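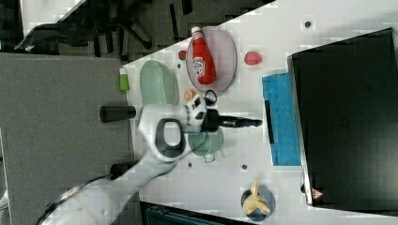 A shared kitchen table collects things faster than it sheds them. Nuria Llorente, who plans small kitchens for the Cifuentes studio, starts with a pale top and an inventory. Sauce goes on a plate, on its side if the bottle is tall, so that drips stay off the surface.

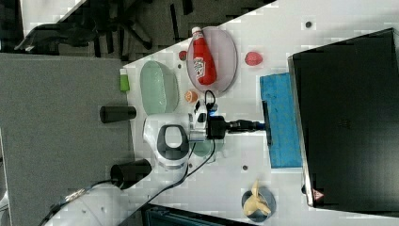

Sponges get a fixed place at one end. Llorente allows one per table and replaces it every 20 days. Small fruit belongs in the basket; in practice it drifts, and a strawberry left on a white top can mark it within 2 hours.

Bulky items are the harder problem. On a table 70 cm deep, a large box takes the end position, handle facing inwards.

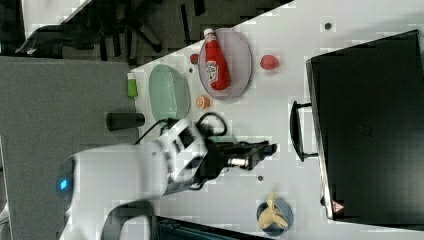

Side dishes then fit in the strip that remains, with the smallest nearest the front. Her preferred top, the Uvden, is wiped down with a damp cloth and dried straight away.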